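Notes from the Sorting Table
June 1, 2022

Hello again, and thank you to everyone who wrote back after the April newsletter, which I'd thought would be of interest to precisely three people (me, my sister, and Vignesh Gowda, who has been building model boats since before I could hold scissors). Apparently a great many of you have strong feelings about small parts. So I'm carrying on, and this month it's compartment boxes. The clear-lidded kind, with the little dividers, that you buy in a burst of hope and then fill with the wrong things.

I've owned a lot of these. I started with one for beads when I was making earrings for the Siltberg market, then one for picture hooks, then one for the tiny brass screws that come with hinges, and before I knew it I had a shelf of them and couldn't find a picture hook to save my life. The trouble was that I'd filled every box the minute I got it home. I'd tip in whatever was nearest and snap the lid shut and feel very pleased with myself, and a month later there'd be drawing pins in with the buttons.

What I do now is leave the box empty for a bit. I know! It feels all wrong. But I put it on the table with the lid open and I look at the spaces before I put a single thing in it, and I think about what I pick up most. Little square compartments are lovely for beads and hopeless for anything you have to pinch at with finger and thumb. If you've got short nails you'll know what I mean. Long rectangular ones suit pens nibs, needles, cable ties, lolly sticks, that sort of thing, and you can get two fingers in properly.
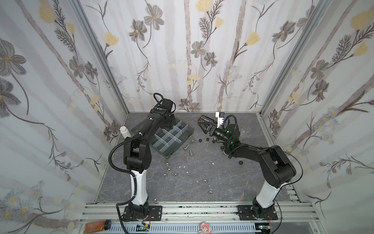

The other thing is the lid. I used to be a great one for taking lids off or folding them right underneath, and then the box rocks about and everything jumps into next door's compartment. Let it open out behind and give it room to lie down. That means you need twice as much table as you think, so do clear a decent patch first (I say this as someone who spent most of Easter sorting buttons on an ironing board).

I've also gone off putting the box dead straight in front of me. My mother had everything square to the edge of the table, very smart, but I'm right-handed and I find I'm forever knocking the near corner with my wrist. Turn it on a slant and your hand comes in along the rows. Try it and see, it may only be me. Vignesh says he does the same with his rigging box and has done for years without giving it a thought, so that's two of us.

Now, colour. A few of you asked whether clear or dark is better. I've had both. Clear all over is wonderful on a shelf because you can see what's in it from underneath, and rotten on a patterned surface, where you end up squinting at a bead and wondering if it's a bead or a bit of the worktop. A smoky grey base is much kinder on the eyes for pale things like pearl buttons and white map pins. For dark things (black snaps, hooks and eyes, those horrible little grub screws) I cut a scrap of white card to fit the bottom of each compartment. It takes ten minutes and a cup of tea. I tried felt first and don't recommend it, as everything with a point on it got stuck and I had to pick the needles out one by one.

On dividers: if yours lift out, don't lift them all out. I took the lot out of my biggest box one wet Sunday to wash them and then couldn't remember which slot was which, and two of them have never sat right since. The beads creep underneath. If you must wash them, do a row at a time in warm soapy water, and dry them properly before they go back or you'll get rust on your pins. I lost a whole packet of good dressmaking pins that way and I'm still cross about it.

Glue, paint and oil live outside the box, please. Any bottle, whatever its cap is like and however tightly you've done it up, will one day let you down, and it'll be on the day it's sitting over the silver findings. I keep my bottles over on the far side of the table where my elbow can't reach them. Mostly can't reach them.

Labels I have changed my mind about completely. I used to write them all out beautifully and stick them on the lid, and of course when the lid's open they're upside down and facing the wall. I've now got a slip of paper tucked under the box with a little grid drawn on it in pencil, and when I move something I rub it out and write it in again. Not glamorous at all, but I did find the picture hooks.

A few of you wanted to know how to divide up a really enormous muddle, the biscuit-tin-from-an-auntie kind. Sue, you said yours had 3000 buttons in it and I believe you. My way is to do a first pass into saucers by size only, and be strict about it, no cooing over the pretty ones. Then I put the saucers away and go and do something else. The second pass is colour, straight into the compartments, and anything that won't fit goes in a jam jar and stays there. I do 20 minutes at a go and then stop, otherwise I get silly and start making exceptions. My own tin took the best part of a fortnight like that, with the telly on, and I rather missed it when it was done.

I've been asked for next time to do thread, which I'm slightly dreading, as mine currently lives in a carrier bag with a bite taken out of it (the dog, not me). If you've a method that works, write and tell me before I have to make one up. I'd also love to hear from anybody who has managed to keep embroidery silks from tangling in a box with shallow compartments, as I've tried winding them on card and they still come out looking like a bird's nest.

Right, I'm off to cut some more white card. Happy sorting, and mind the needles.

Contact: reply to this newsletter | © 2022 Notes from the Sorting Table | Back to top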